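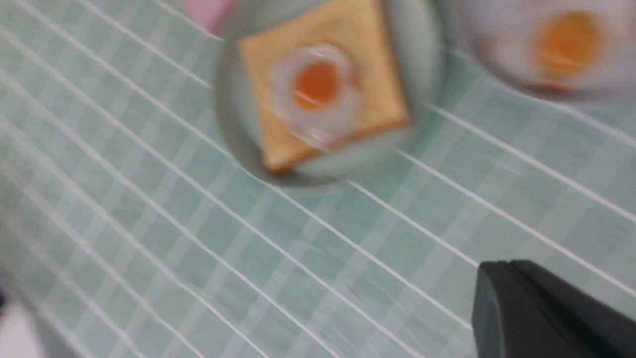 目玉焼きトーストの朝ごはん、ミントグリーンのクロスで。

おままごとの朝ごはんテーブル、うちのやり方

うちの居間の低いテーブルは、朝のうちだけ喫茶店になります。店主は四歳の娘で、お客は私か、上の階に住んでいるンジョロゲくんか、だいたい座らせられたぬいぐるみです。前に「おもちゃの食べものをどう並べたら、あんなに長く遊んでくれるの?」と聞かれて、口で説明したらぜんぜん伝わらなかったので、手順をまとめて書いておくことにしました。たいしたことはしていません。でも、箱からざーっと出して「はい、どうぞ」だったころとは、遊び方がかなり変わったんですよ!

用意するもの

・テーブルクロス(ハンカチや大きめのランチョンマットでも大丈夫)
・浅めのお皿
・パンと目玉焼きのおもちゃ
・飲みもの役のカップ
・注文票にする紙と、太めのクレヨン
・しまうためのふたつきの箱

おもちゃの食べものは、まず朝ごはんらしいものだけに絞ります。うちにはお寿司もピザもケーキもあって(親戚がくれるたびに増えるんです)、最初は全部テーブルにのせていました。すると娘は並べるところまでで満足してしまって、すぐ絵本のほうへ行ってしまう。で、ある朝パンと卵だけ出してみたら、そこから「半熟にしますか」が始まりました。どこで覚えたんでしょうね、半熟。

手順1 クロスを先に敷く

食べものより先に、とにかくクロスです。敷いた瞬間に「ここはお店」という顔になります。

色は淡いものが使いやすいです。うちで気に入っているのは淡いミントグリーンで、うっすらした格子柄に白い斜めの線が入っています。黄身のオレンジ色もパンのきつね色も、この上だとよく映えるんですよ。前は赤いチェックの布を使っていて、それはそれでかわいかったんですが、上にケチャップやらトマトやらを置くと子どもが見失う(そして踏む)。柄の大きいもの、とくに果物の絵がついた布は、描いてあるいちごをずっとつまもうとするので、小さい子のときはやめておいたほうが楽です。

新しく買うなら、テーブルより両側に12センチずつ長いものにしています。これより長く垂れると、立ち上がるときに膝に引っかけて、お店が丸ごと床に落ちます。二回やりました。二回とも私です。

滑りやすいテーブルのときは、下に滑り止めのシートを一枚はさんでください。洗面所の棚用に買って余った切れ端で十分です。

手順2 お皿を置く

お皿は食べものより先に、空のまま並べます。「お皿が待っている」状態を作ると、子どもが自分で食べものをのせにいくので。

選ぶときのコツは、浅いこと、そして無地に近いことです。深い器だと目玉焼きが底に沈んで、上からのぞきこまないと見えません。白っぽい丸いお皿なら、卵だけをぽんと置いても朝ごはんになります。おままごとセットについてくる小さなお皿は、食パンのおもちゃがのりきらないことが多いので、うちではおやつ用のお皿を下ろして使っています。割れるものは避けて、落としても平気なものを。

それから、お皿とお皿はくっつけすぎないこと。子どもの手がすっと入るすき間がないと、隣のお皿を持ち上げようとして全部ずれます。大人がきれいに詰めて並べたくなる気持ちはすごくわかるんですが(私もそうです)、ぐっとがまん。

手順3 パンを置いて、卵をのせる

さて本番です。パンを先、卵はあと。順番なんてどうでもよさそうに見えて、子どもにとってはここが「料理」なので、完成品を渡さないのが大事なんです。

食パンはお皿に対して斜めに、角が上を向くように置いてみてください。まっすぐ置くより急に喫茶店っぽくなります。これを教えてくれたのは友人のハリマさんで、私は「そんな細かいことで」と笑っていたのに、次の朝からずっと斜めに置いています。

卵はパンの真ん中に。白身がつるつるしたおもちゃは、持ち運ぶあいだにするっと落ちることがあります。落ちたら「焼き直しですね」で済むのですが、泣いてしまう子もいますよね。そんなときは、先にお皿をお客さんの前まで運んでもらって、卵は席でのせる方式にします。「お席で仕上げいたします」と言わせると、本人はものすごく得意そうです。

もう一枚のお皿には、パンなしの目玉焼きだけを置くのもおすすめです。同じ卵でも、パンの上とお皿の上で別のメニューになるんです。お客さんは「パンつき」か「卵だけ」か選べる。選べるというだけで会話が続きます。

お客「卵だけのをください」
店主「パンはいらないんですか」
お客「今日はおなかがいっぱいで」
店主「じゃあ、なんで来たんですか」

こういうことになります。

手順4 飲みものをつける

カップは空のままで構いません。ただ、うちの娘は一時期どうしても本物の水を入れたがったので、そのときは300ミリリットルの小さな水差しに底が隠れるだけ入れて、お盆の上だけで注いでいい、という約束にしました。水差しを満タンにして渡すと、満タン分こぼれます。クロスを敷いたテーブルで水を使う日は、下にバスタオルを一枚入れておくと、あとがずいぶん違いますよ。

水は面倒だなという日は、細く切った青や茶色の毛糸をカップに入れるだけでもちゃんと飲みものです。茶色は紅茶、白はミルク。青は「うみのジュース」だそうで、頼むとかならず「しょっぱいですよ」と念を押されます。

手順5 注文票を書く

まだ字が書けなくても、丸で十分です。うちの注文票は、丸の中に丸が描いてあったら目玉焼き、四角だったらパン。これを最初に決めておいたら、ンジョロゲくんもすぐに読めるようになりました。六歳のンジョロゲくんは本当の字も書けるので「めだまやき」と書いてくれるのですが、店主が読めず、別のものが出てきます。

紙は裏が白いちらしを手のひらの大きさに切って、洗濯ばさみで留めておくだけ。メモ帳を一冊渡すと、朝のうちに全部使い切ります。ほんとうに全部です。

お店の名前も決めておくと看板が作れて楽しいです。うちは「モンディト」。娘がつけた名前で、意味を聞いたら「もんでーと、って感じ」と言われました。わかりません。

年齢で変えているところ

二歳ごろまでは、運ぶより「のせる、はずす」が楽しい時期なので、お店屋さんごっこにしなくてもいいと思います。お皿とパンと卵だけ出して、のせたらはずす、それをえんえんと。口に入れる時期の子には、小さな豆やいちごのおもちゃは出さないでください。卵も、黄身が外れるつくりのものは先に引っぱって確かめておきます。

三、四歳になると役割がはっきりしてきて、店主をゆずらなくなります。きょうだいやお友だちがいるときは、料理する人、運ぶ人、お客さんで交代制に。交代の合図にはキッチンタイマーより、注文票が一枚終わったら交代、のほうがもめませんでした。タイマーは鳴るとみんなが止めに走ってしまって、そのあと誰が店主かわからなくなるんです。

五、六歳だとお金が登場します。ボタンでもおはじきでもいいのですが、値段は子どもに決めさせてください。うちの目玉焼きは日によって一円だったり百円だったりします。

洗い方としまい方

プラスチックの食べものは、ぬるま湯に台所用の洗剤を少し入れて、やわらかいスポンジでさっと洗い、ふきんの上に並べて乾かします。つやのあるものは、かたいスポンジでこすると曇るので気をつけて。私はこれで、とてもいい感じだったぶどうをくもりガラスのぶどうにしてしまいました。

中が空洞のものは、小さな穴から水が入ることがあります。振ってちゃぷちゃぷいったら、穴を下にしてひと晩置いておいてください。木や布の食べものは水につけず、固くしぼった布で拭くだけにしています(箱に表示があればそちらに従ってくださいね)。

しまうときは、朝ごはんの箱、お昼の箱、おやつの箱と分けておくのがおすすめです。ふたに目玉焼きの絵を描いておけば、字が読めなくても自分で戻せます。クロスはたたんで箱のいちばん上へ。次に開けたとき、いやでもクロスが最初に出てくるので、手順1を忘れません。

片づけたがらないときは、「本日は閉店です」の札を作ってみてください。「片づけなさい」では動かないのに、閉店の札を自分の手で立てると、すっと箱に入れはじめることがあります。入れはじめないこともあります。その日は私がやります。

よく聞かれること

クロスがすぐ汚れませんか、という話。おもちゃだけなら案外きれいなままですが、うちの場合は途中で本物のビスケットが出てくるので、だめですね。洗濯機で洗えるものにするか、さっと拭けるものにするか、最初に決めておくと気が楽です。

おもちゃの卵がないときは、白い紙を波形に切って、オレンジの丸を貼れば目玉焼きになります。厚紙に貼ってから透明なテープで表も裏も覆うと、けっこう長持ちします。縁はわざとがたがたに切ったほうが、ほんものらしいです。まん丸に切ったら「これはボタン」と言われました。

ぬいぐるみのお客さんが倒れてくるときは、背中にクッションを一つ。うちの常連のうさぎは頭が重くて、何を注文しても顔からお皿に入っていくので、専用の席があります。

次は四月の連休までに、お昼ごはんのテーブルのほうを書くつもりです。おにぎりをどう立てるかでまだ迷っているので、いい方法を知っている方がいたらコメントで教えてください!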